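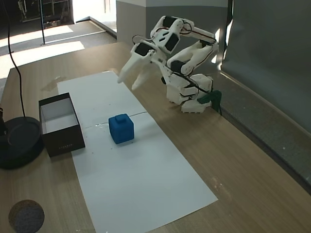 The Grulmont Block and Box set is one of the simplest things in the Cotircombe tabletop range, and I think it's one of the best. You get a block, a box to put it in, and white paper to lay down the middle of the table. The block is blue, with rounded edges and a small square knob raised on its top face, and on white paper it stands out from anywhere around the table. The box has no lid. It's black on the outside and white on the inside, so the opening is easy to find and so is anything you've dropped into it. We've had this set in the lending room at Cotircombe since February and I still get it out whenever somebody asks me for "something small that people can just start doing."

Item number: 342
Maker: Prandus
Range: Grulmont
Kind: tabletop, put-away and placing
Setup: a couple of minutes
Good for: one person at a time, or two taking turns

What's in the set

Blue block with a raised square knob on top
Open box, black outside and white inside, with a short line of small light print on the front
White paper in sheets

What you need of your own: a table, a bit of tape if your room is drafty, and a pencil if you want to mark places on the paper.

How it works

Lay the paper lengthwise down the table. Put the box to one side and the block out on the white. Then the job is to get the block into the box, take it out again, and set it down somewhere new. That's the whole thing, and it holds up far better than it sounds! Move the box over a little and it's a different reach. Turn it so the long side runs away from you and the opening feels narrower. Put the block right at the far end of the paper and you'll be surprised how much more thought goes into it.

I like to start with the block near the center of the paper and the box just touching the left edge, then swap sides after a few goes. Left-handers may want to begin the other way round. Pei-shan Hsiao, who runs the afternoon group, draws light pencil squares on the paper and asks people to set the block down inside them, and that has become the version most people ask for.

About the paper

I didn't expect to have opinions about the paper, but I do. A long white strip makes a clear working area and everybody understands it right away: the block lives on the white, and the table on either side is yours for elbows and coffee. It also stops the eye from getting lost in the wood grain, and that matters more on some tables than on others. A pale table needs the strip less than a busy, dark one, but I'd still put it down.

It does pick up specks. Every sheet we've used has had a few small ones before long, and they don't bother the activity at all. Shake it off, or turn it over. If you're doing the pencil squares, you'll want a fresh side now and then anyway.

Plain white paper from any other source works just as well when the sheets that come with the set are used up. I've used shelf liner, the back of an old poster, and the end of a roll from El Idrissi, the art shop down the street. The poster was too shiny for my taste. Under a ceiling light or next to a window you get bright patches, and if you're trying to look closely at where the edge of the block is, they get in the way. Try moving the table a little before you give up on a surface.

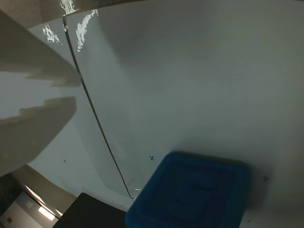
Close up on the white: patches of glare, one thin black line, and a corner of blue at the end of it.

Choosing your table

Any flat table will do. A light wooden top looks lovely with the black and the blue, and the outside of the box shows up well on it. Leave yourself room at the sides. Malachy Phelan tried it first on a narrow hall table and spent the session with the box half off the paper and half off the furniture – he has since moved to the kitchen and is much happier.

If you only have a short table, use one sheet. If you have a long one, put sheets end to end and make the most of it. The join shows as a faint line, and people soon start using it as a marker all by themselves: block on the near side, block on the far side, block right on the line. That last one is harder than it sounds and I recommend it.

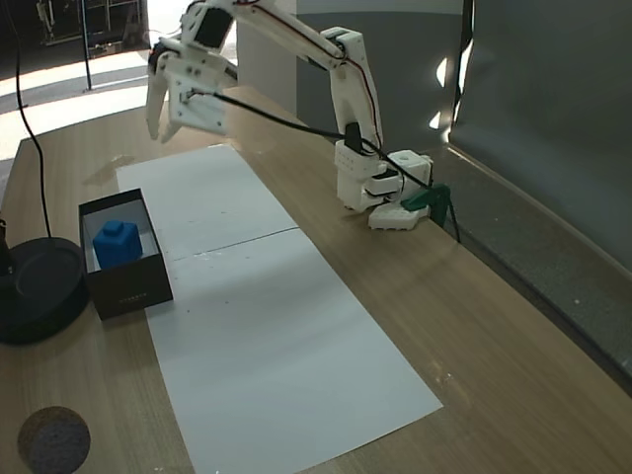

Sheets laid end to end on a light wooden tabletop, with the open box overlapping the left side of the paper.

Ways to use it

Straight put-away. Block on the paper, box at the side. Pick up, place, take out, repeat.

Near and far. Same as above, but the starting place moves farther back each time.

Squares. Draw a few pencil outlines and call out where the block goes next.

Knob up. The block has to land in the box with the knob still on top. Lovely quiet concentration with this one.

Blind swap. One person looks away while the other moves the box, then they go again. Kids love it and so do their grandparents.

We usually run it for 30 minutes and then put it away while people still want more. Longer is fine too.

Care and storage

Wipe the box with a dry cloth. Keep the block out of direct sun, and don't stack anything heavy on it. For storage I put the block in the box and the paper in a tube. A folded sheet will never lie quite flat again, though small wrinkles hardly matter once the set is in use.

Borrowing

The set goes out for 2 weeks at a time and can be renewed if it isn't reserved. Our room now serves almost 3,000 members, so please do bring it back on time. Ask for item 342 at the desk, and tell us if the paper is running low so we can add some before the next person takes it home.

Page updated 11/08/2023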